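Bedroom robot back on its boards after wrist rebuild

Sommont's wardrobe cell, the one laid out like a bedroom because it is supposed to work in bedrooms, has returned to duty with a rebuilt wrist, a new cable routine and a maintenance sheet that has grown to 50 lines. The old sheet had 8, and one of those was the phone number for the front desk.

The machine's job is clothes. It takes a garment, holds it up over the bed, and gets it on or off a hanger. People manage this half asleep. The cell manages it after a calibration that takes most of the time between coffee and lunch.
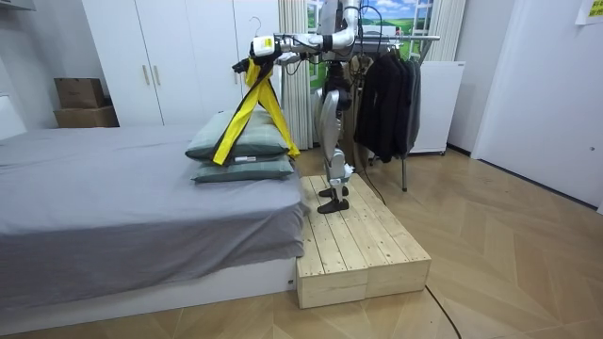
TRALLSIDE, April – The yellow garment with the black trim has become the standard test piece at Sommont's workshop, chiefly on the strength of being easy to see. Against gray bedding and a rack of dark jackets, a slipped grip shows up from the doorway, which is where most of the advice comes from as well.

The trouble began in the wrist. Over the winter the gripping side had started arriving at its mark a touch late and a touch low, and the garments came up crooked. The first remedy was to adjust the software. The second was to adjust it back. The third, proposed by maintenance lead Ayana Lencho at the start and adopted at the end, was to take the wrist apart.

"There was lint in it," Lencho said. "We have a robot that handles clothes all day and there was lint in it. I don't know what we were expecting to find."

The cleaning took a morning. Getting the joint to agree with itself afterward took longer, and the log for the job runs to 183 entries, a good number of which read "again." Lencho's crew now checks wrist play before every shift with the arms down, then with one arm reaching out at shoulder height, then with a garment on. If the cloth hangs differently from the day before, the shift doesn't start.

Cables got their own page. The loops at the shoulders have to be long enough for a full reach over the bed and short enough to stay clear of the clothes rack, and the two requirements are not on friendly terms. Wojciech Bielecka, who set up the cell, settled the matter by running the worst reach he could think of, watching the slack, and changing the loop until he stopped wincing. The length he arrived at is written down. The wincing is not part of the official procedure.

His other subject is the platform. The robot works from a low stand of plain pine boards next to the bed, and Bielecka will talk about those boards for as long as anyone stays in the room. A foot that lands a finger's width off shifts everything above it, he said, and by the time the error reaches the hand it is big enough to miss a collar. The fasteners are checked at the start of each week. So is the gap to the bed, after an episode in which someone vacuumed.

"They moved the bed to clean under it, and they put it back very nicely," Bielecka said. "It was a lovely clean floor. We lost the afternoon."

Spare parts come from Sukmont, which supplies the wrist seals in bags of more than Sommont will ever need and the screws that go with them one at a time. A second supplier, Bukhari, provides the cable ties. There have been no complaints about the cable ties.

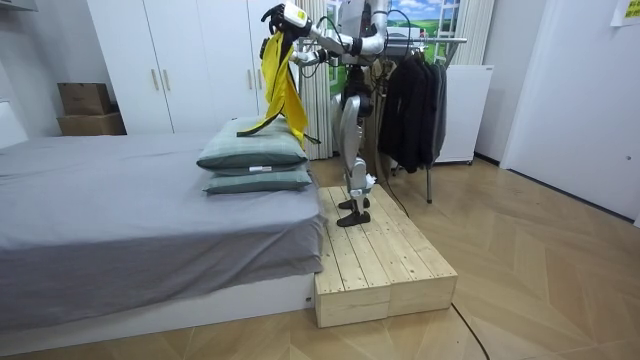 How often does the wrist need to be opened up now?

Every 331 garment cycles, or sooner if the morning check shows play in the joint. Lencho picked the interval from the point where lint first showed up in the test runs, and has declined several requests to round it off.

The check itself is short. The operator powers up with the arms lowered, listens through one slow bend of each elbow, and looks over the cable loops before anything is allowed to reach. Then comes the two-handed hold, with one hand high and the other lower down the cloth. If both hands keep their grip while the operator reads the rest of the sheet, the cell is cleared to run. At the present length of the sheet this is a serious test of grip.

Bedding gets a line too. Pillows go back at the end of the bed, stacked, and the sheet is pulled over without anyone leaning on the stand. Lencho would like it known that this is the only bed in the building anybody makes.

The cell runs mornings through April, with the next wrist service to be done by the evening crew. Bielecka has asked that the vacuum be kept in the other hallway.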